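How to Pack a Snack Bag That Survives the Trip

I love packing snack bags. Give me a paper shopping bag and a bench covered in packets and I'm happy for a good half hour! We do one every time we drive up to Ostville for the weekend, and after plenty of crushed chips I've settled on a way of doing it that works really well.

What you need

A sturdy paper shopping bag with handles
A mix of packaged snacks, small and large
A tea towel or a sheet of scrap cardboard

Step 1: Check the bag

Open it right up and run your hand along the bottom seam. A bag that has been used before is fine, marks and all, as long as the base is sound and both handles are still glued down firmly. Give each handle a decent tug. If one feels soft, save that bag for the recycling and grab another.

Step 2: Line the base

Cut the cardboard to fit and drop it in flat. It stiffens the whole thing and makes the bag so much easier to lift out of the car (especially when somebody has wedged an esky against it).

Step 3: Heavy things first

Muesli bars, nuts and dried fruit go on the cardboard. Lay them down snugly.

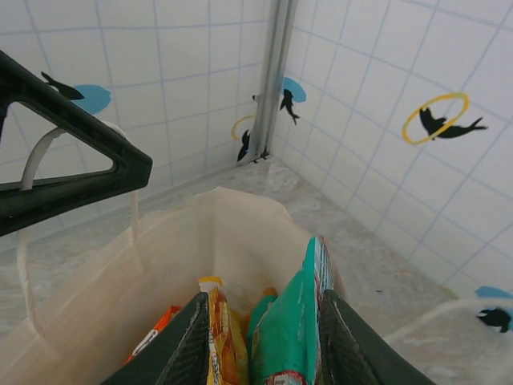 Step 4: Stand the packets up

My favourite part! Once the base layer is in, everything else goes in on its end with the crimped edge at the top, like files in a drawer. You can flick through and find what you're after by colour, and little hands can pull one packet out without emptying the lot over the back seat. Puffy packets like chips go in last, and they need a bit of wriggle room, so stop before you have to push.

Step 5: Bring the handles up

Fold both handles out of the way while you're packing, then bring them together at the end and lift the bag a few centimetres off the floor. If it leans, shift something heavy to the other side and try again.

A few extras

Keep anything with chocolate in a separate bag, down in the footwell and out of the sun. Tuck an empty bag down one side for wrappers. If you're feeding a crowd, pack 5 smaller bags and write a name on each one. Our lot think that's the best thing ever, and the swapping starts before we've reached the Rallgate turn-off.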